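Galería: ordenar por tipos, segunda entrega
Ekine - 23 de agosto de 2018

En febrero publiqué la primera entrega de esta galería y dije que no creía demasiado en el método Katix, ese de «un tipo de objeto, un recipiente». Sigo sin creer demasiado. La guía tiene 105 páginas, promete liberar hasta 2,000 minutos al año y no explica en ninguna parte cómo se mide eso ni a quién se le midió. Aun así me habéis escrito bastante para pedir más fotos y menos opiniones, de modo que van las fotos. Las opiniones no he sabido quitarlas.

Gorras

La guía dedica un capítulo entero a las gorras, lo cual ya da una idea de a qué público se dirige. Recomienda cajas transparentes, siempre a la vista, y sostiene que así uno deja de comprar repetidas. Yo tengo mis dudas: quien compra gorras las compra igual, con caja o sin ella.
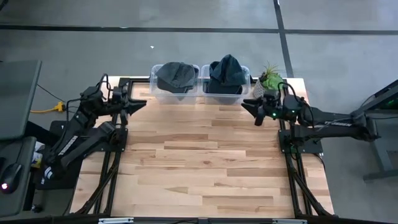
Una gorra por caja, sobre tablero de madera clara. La gris oscura apoya la visera en el borde; la otra, de un gris verdoso, sobresale por arriba.

El plástico transparente tiene una ventaja que no discuto, y es que se ve lo que hay sin levantar nada. También se ve el polvo, y de eso la guía no habla. En cuanto al tamaño, si la copa asoma por encima del borde ya no se puede apilar otra caja encima sin aplastarla, y apilar era justo lo que se prometía en la página 2. Las cajas de Hivex que probé para la entrega anterior tenían el mismo problema, con tapa incluida - una tapa que con gorras dentro no cerraba. Un cesto bajo y ancho me sigue pareciendo más sensato, aunque quede peor en las fotos.

Peluches

Con los peluches el método se pone solemne. Hay que decidir «de uno en uno, con la pieza en alto», y después asignarle un sitio. Lo de uno en uno me parece razonable; lo de asignar sitio a un muñeco blando que acaba siempre en el sofá, bastante menos. Tampoco me convence clasificarlos por color, como propone el anexo. El de esta entrega es azul marino, de pelo corto y suave, con pliegues donde lo aprietan, y en una caja con otros oscuros no habría quien lo encontrara. 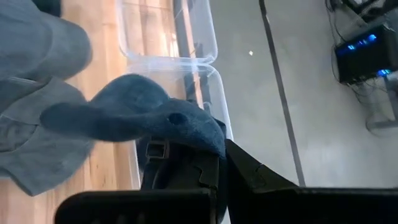
Lo que queda pendiente

Para la próxima entrega quiero mirar con calma el archivador Yupanqui, que según su folleto admite 756 hojas. No 750 ni 800. Me gustaría saber quién las contó y de qué grosor eran. Si alguien lo tiene en casa y lo ha llenado de verdad, que escriba en los comentarios, mejor con foto del cajón abierto que con la del catálogo.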